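Bench notes, 11/6/22

Sunday, so the place is quiet and I finally got to the cable job. The Vallon kits are supposed to go out with everything in one box, and I want to settle how the cords go in before we do the whole lot of 69. I'm bundling every power cord in tall narrow loops with one twist tie near the middle, plug ends together. Took me a few tries in August to like this way, but it does sit nicer than the fat round coils we did for Markby!

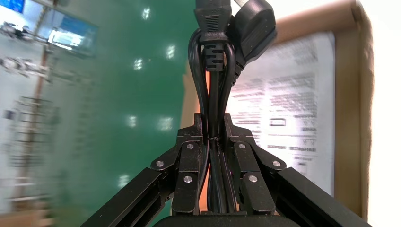

Pawłowska
Packing and bench stores, Grelstead workshop

Glossy black cord is slippery stuff, and the tie has to be snug or the loops creep apart (ask me how I know). Two full twists on the tie, ends folded flat so they don't snag on the sheet. I'd also like to keep the ribbed collar by the plug straight, no sharp bend there, please.

On to the box. Plain brown corrugated, lid folds back out of the way, pink inside, which I've grown fond of. Instruction sheet goes in first, flat on the bottom. It very nearly fills the floor of the box, so if it's crooked you'll feel it catch at a corner. 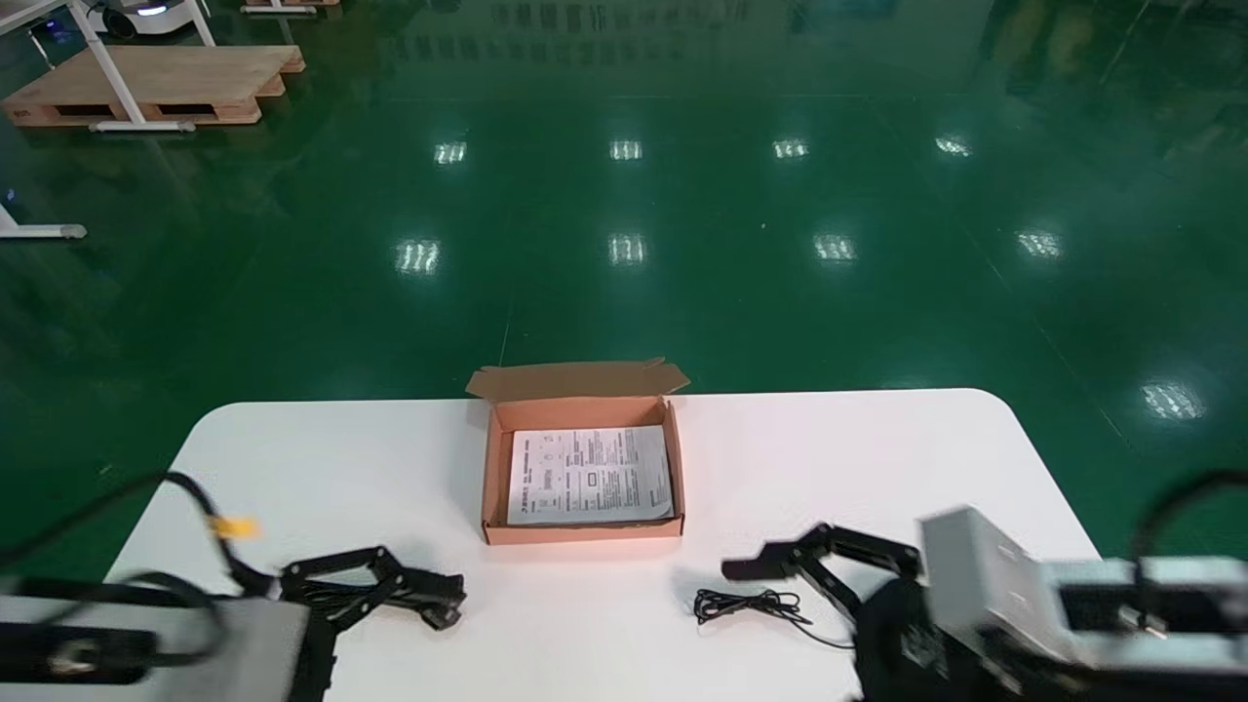 I keep going back and forth on whether the sheet should go on top instead, so people see it when they open up. For now it stays at the bottom, same as the Markby boxes, but I'm going to try 9 the other way round and see which I like better. Still need to order more twist ties, the bag of 489 won't last. And clear some shelf space before Vallon's next delivery!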